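Bring back the boring instruction sheet

October 17, 2018

I bought a bookcase in July. A plain one, five shelves, made by a company called Drendico, and I picked it mostly because it was the only one narrow enough for the gap beside my fridge. (Cookbooks. I have too many, and yes, I still look up pancakes on my phone.)

Inside the box were the boards, a bag of screws, and a little card with a square code on it. No sheet of paper. The card said to scan the code and "start your journey." I didn't want a journey! I wanted to know which side of the back panel faced the wall.

So I scanned it, and it asked me to install an app named Plonex. The app wanted my email, then it wanted to send me a code, then it wanted to know if I'd like tips on storage solutions. By the time I got to a drawing of a bookcase I'd been sitting on the kitchen floor long enough for my left foot to go to sleep, and the drawing was a video anyway.
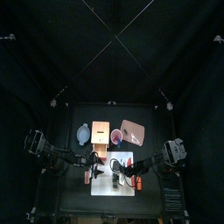 And the video is what really gets me. I know plenty of people love learning things from videos, and for some jobs I do too. I learned to fold a fitted sheet from one. But a video goes at its own speed, and I go at mine, and mine involves a lot of stopping to look for the screwdriver I just put down. Every time I stopped, the phone went dark. Every time I woke it up, the video had hopped back to the start of the chapter, with the cheerful ukulele.

A sheet of paper just lies there. You can put a mug on it. You can circle step six and write "OTHER WAY UP" next to it, which my dad did on everything he ever built, and when we took my old bed apart to move it we found the sheet taped under a slat, with his handwriting all over it. That bed went back together in one evening.

I did write to Drendico, by the way. They were nice about it. The reply said going paperless was better for the planet, and I'd feel worse about complaining if the bookcase hadn't come wrapped in more foam than I've ever seen in one place. If you can ship me that much foam you can ship me a sheet of paper.
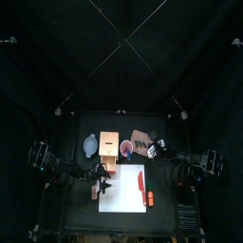 My neighbor says I'm being a crank and that I could simply print the thing. I tried! There's no printable version. There's a page where you can "request a guide," and I requested one, and I'm now subscribed to a newsletter about rugs.

Compare that with the lamp I got from Letska the same month. It cost less than the bookcase, it has four parts, and it came with one folded sheet, black ink on thin paper, with a drawing of each part and a letter beside it. I had it lit before my coffee got cold. I kept the sheet, too. It's in the kitchen drawer with the takeout menus and the manual for a blender I no longer own.

I'm not asking for much here. Keep the app for people who like the app. Put the code on the card. Just slip one page in the box as well, with big drawings, for those of us on the floor with a numb foot.

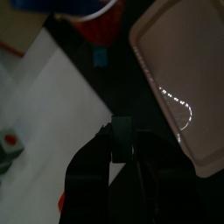
What I'd put on the page

Every part drawn at the same angle it has when you pull it out of the box. The screws drawn at actual size, so you can lay one on top and check. A clear mark for front and back, because that's where I go wrong every time. And some blank space at the bottom for notes, since somebody is going to take this bookcase apart again one day and it'll probably be me.

For the record, the back panel is on the wrong way around. You can only tell if you move the cookbooks, and I'm not moving the cookbooks.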